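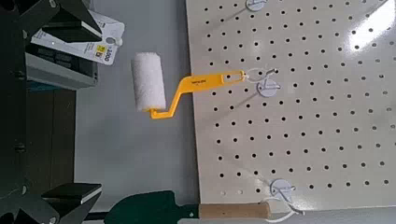
Just sell the tent, you haven't slept in it in years. So went the first comment on my last post, from Soda, and two more people piled in to agree. Fair enough. It stung a bit though. So I'm doing the post on whether I should give up camping and what I'd be giving up, and then you can all shout at me again.

Tuesday, May 26, 2020

Filed under: Outdoors, Rambling, Stuff I Own

Search this blog Type and hit enter

First the tent. It's a Lepik, the old two-pole one, orange that has gone sort of salmon. Bought with my first real paycheck. Poles fine. Zipper on the left door sticks at the bottom corner where everybody's boot catches it. The floor has been patched 2 times, once well and once by me.

Weight, too heavy. I know. Don't write in about the weight.

Last time out was a February, which tells you how smart I am. Lake Ukico, north side, the loop with the pit toilets. Drove up after work, got there in the dark, and set up by headlights because the headlamp was in the other coat. Frost on the inside of the fly by morning. My water bottle had frozen and I had to sit with it in my jacket like an egg before I could make coffee. No wind though, none, and the lake making that groaning noise ice makes when it's settling. I stood there in socks inside camp shoes listening to it for ages. Couldnt feel my toes until lunch.

That's the thing I'd be giving up. Can't get that from a cabin. Well, maybe you can, but in a cabin I'd have stayed in bed.

Against: my back. The sleeping pad is the self-inflating kind and no longer does either of those things very well. The whole drive home I was shaped like a question mark. And the driving itself, the odometer says I've put 1,546 miles on the car just going back and forth to Ukico since I started writing them down, and for what, a handful of nights. Gas, snacks, the day permit. The firewood they make you buy at the gate, which is always green and hisses at you.

Also the packing. It takes me a full evening. I have a list and I ignore the list. Stove, pot, the lid to a different pot. Last summer I forgot the stakes and tied the whole thing to rocks and a picnic table, and it held, so now some part of my brain thinks stakes are optional.

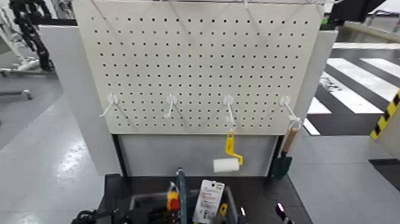
And then unpacking, which is worse, because you're tired and it all smells like smoke and you have to dry the fly somewhere. I hang mine over the shower rod. It drips pine needles for a week. If I had a garage maybe I'd feel different about all this. I've got a hall closet and half of it is vacuum cleaner.

OK so selling. I did look. Listings for the same tent are all over the place, some people want nearly what it cost new (good luck) and some are giving it away with the cooler thrown in. A commenter on the Trutwood trail board said old Lepiks go quick in spring because the poles are better than the new ones. No idea if that's true. I'd like it to be true. I took it out on the living room floor to clean it up for a listing and found a map in the side pocket, the paper one from the ranger station, with a coffee ring right over the campground, and a kid's hair clip that must be from the year we took my niece. She was 9 and cried about a moth. Then she didn't want to leave.

So that slowed the listing down.

Where I've got to – I need a new pad before I decide anything. Unfair to judge the tent by the pad. Foam this time, the folding kind, no valve, nothing to leak. And go when it's warm, like a normal person, and go for two nights, because one night is all setup and no sitting. There's a site at the far end, number 6, flat, with shade in the afternoon and a decent walk from the toilets in the good direction. If the campground opens its reservations back up I'm grabbing that one midweek. Still not clear when thats happening, the page just says check back.

If I come home from that bent in half again, the tent goes up for sale and Soda gets to say so in the comments.

Fix the zipper first either way. Somebody told me to rub candle wax on it – does that work on the plastic kind or only metal? Asking before I wreck it. Also if anyone has slept on the folding foam ones and is over forty, tell me the truth, and tell me which side goes up, because I've read both.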